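Skodwood K3 two-arm benchtop cell
Safety and service notice: gripper fails to hold on loss of bus voltage

Product status: current
Notice status: open, field fix available
Issued: August 5, 2022
Applies to: K3 cells with wrist controller firmware earlier than 2.6

Summary

On affected cells, a gripper may open without command when the supply voltage at the wrist falls below its lower limit for longer than 50 ms. The arm joints remain powered and continue to follow the last commanded path. The result is a dropped object and an arm that carries on moving as if it were still loaded. No injuries have been reported. The fault was first logged in June by Ritva Salminen at the Kisari test site, during bagging trials with mixed light objects.

Cause

The wrist controller treats a low-voltage event as a restart. During the restart the finger motor is released, and the finger springs then push the fingers apart. The main controller should raise a stop at this point, but in earlier firmware the stop is held back until the wrist controller reports in again. If it reports in quickly, no stop is raised at all and the event is written only to the wrist log.

The voltage drop itself has two known sources. The first is wear in the supply pair inside the corrugated conduit, close to the wrist, where the bend is tightest when the arm reaches across the bench. The second is a loose crimp at the shoulder connector. Of the 2,254 cycles in the Kisari log, 139 show at least one low-voltage event. Most of these did not lead to a drop, as the fingers were empty or the object was already resting on the table.

Handling soft packaging

Thin plastic bags make the fault harder to notice. A finger that opens inside a bag can catch on the film, and the arm may then drag the bag and its contents along the table. The force on the wrist stays well under the collision limit, so the arm does not stop. Operators should not reach in to free a caught bag until the cell is isolated at the main switch. The soft stop in the control software does not remove power from the fingers.

What to do

1. Isolate the cell and wait for the joint drives to discharge.
2. Check both conduits from shoulder to wrist. Replace any that show kinks, flattened ribs or splits.
3. Pull-test the shoulder connector on each arm. Remake the crimp if there is any movement.
4. Check that cable ties on the upper arm hold the cable without pinching it.
5. Clear tools and loose packaging from the table before restoring power.
6. Load firmware 2.6 or later on both wrists. The two wrists must run the same version.
7. Run the hold test from the service menu, 3 times per arm, with a soft object in the fingers.

A cell that fails any hold test must stay out of use. Send the wrist log to the service desk with the serial number of the arm, not that of the cell.

Changes in firmware 2.6

The finger motor is now braked before a restart – this adds a short delay to normal opening as well. The main controller raises a stop on the first low-voltage report and needs a manual reset. Low-voltage events are copied to the main log with the joint positions at the time.

Parts

Conduit set, left and right: supplied as a pair by Arabzadeh.
Shoulder crimp kit: supplied from the Skistcombe store. The hand tool is not included.
Wrist controller exchange: only where the hold test fails after steps 2 to 6.

Technical contact for this notice: Lenni Aaltonen, Skodwood service desk. Cells modified with third-party grippers are outside the scope of the fix and should be discussed with the desk before any firmware is loaded.
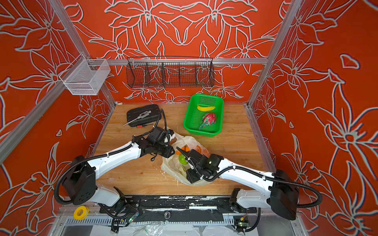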